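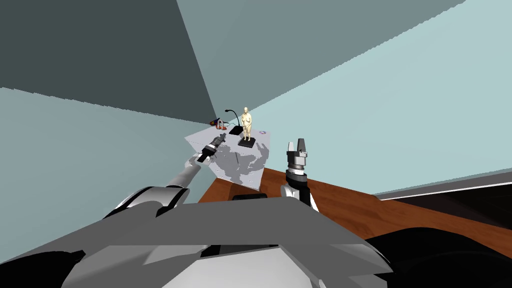
Rui Bragança reckons the Zalton teleoperation kit is wasted on anyone who hasn't spent a week in the simulator first, and that most of the complaints on the forum come from people who skipped it. I did the week. I agree with him on the simulator and less so on the kit.

You get two hand controllers, a foot pedal and the software. The simulator gives you a two-armed robot with parallel grippers and a few small things to work on, a gold figurine and a desk microphone among them. Setting up took me 40 minutes, mostly spent pairing the left controller.

The arms follow your hands closely. Small wrist turns come through well. Depth is the hard part, and I kept closing the gripper short of the figurine until I slowed down. The pedal starts and stops recording, and it is too light. I cut off several demonstrations by resting my foot on it.

Saving is quick. Deleting a bad run takes three menus, which gets tiresome when you are trying to record 300 of them. The Renotov kit I used before had one button for this.

Graphics are basic, with jagged edges where the walls meet the ceiling. It didn't affect the work.

The manual is 37 pages and the part on calibration is wrong for the current version. Support replied in 2 days with a corrected sheet.

I'd buy it again for the controllers. If you mainly want to guide a real arm by hand, look at the Folten instead.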